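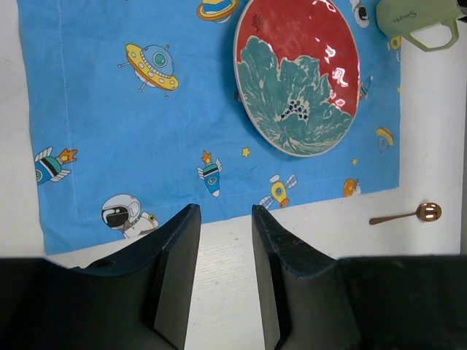
Tableware & Kitchen > Show Us Your Table

Mismatched on purpose, or just a mess?

pejtaheri
Okay so we moved in January and I finally got down to the last kitchen box. My kid picked the placemat (outer space, flying saucer and all) and I picked the plate, the big red one with the teal flower. My partner says they can't live on the same table. I say they can! The red on that bright blue makes me happy every morning, and the sage mug that says "Simple" kind of calms it down. I have 290 square feet in this kitchen/dining combo and I'd like every one of them to be fun. Opinions please, I can take it.
- Pejman Taheri

gravyboat1963
I love the plate. I do not love the placemat under it. That flower has so much going on already, with the ruffles and the cream lines and the dots in the middle, and then you've got a cartoon sky behind it. Put it on your plain white table and let it breathe. Save the space mat for cereal.

Kunport_Kate
Disagree with gravyboat, sorry!! The blue is what makes the red pop. I tried a dark red platter straight on a white table once and it looked like a cafeteria. The copper spoon is great too, do you have a whole set or only the one?

pejtaheri
Only the little one so far. It came from the housewares stall at Gisetholm and they had forks too, and I've been kicking myself since.

mossandmortar
Is there a maker's mark on the back of the plate? I can see a little dark stamp-looking thing on the red part, up near the left, but I can't read it. My aunt had something similar from a shop called Ông and hers was signed on the front like that.

pejtaheri
I flipped it over and there's nothing on the back but the number 1264 scratched into the foot. I can't make out the front one either. It's just a bunch of tiny lines packed together.

mossandmortar
Huh. Could be a pattern number. I'd hand wash it until you know more.

gravyboat1963
Seconding hand wash. My mother's glossy red bowls went dull in the dishwasher and they never came back.

Kunport_Kate
I've put mine through at least 300 cycles and they still shine. Depends on the glaze I guess? Don't scare him off his own plate lol

tinroofbecca
Nobody has mentioned the mug so I will. I want that angular handle! My hands are big and I can never get my fingers through the round ones comfortably. Does it hold a decent amount of coffee?

pejtaheri
Decent, yes, but I wish it was a bit taller. I fill it twice. The handle is the reason I bought it, you can get three fingers in there easy.

tinroofbecca
Sold. Also iron that placemat, it's creased in the middle and it's bugging me :)

gravyboat1963
Please check the tag before you iron a printed one. I melted a cartoon frog onto my board years ago.

pejtaheri
Tag says Brallmont, cool iron, wrong side up. I'll do it tonight. My kid has asked that the saucer not be harmed.

Kunport_Kate
Smart kid. Go back for the forks!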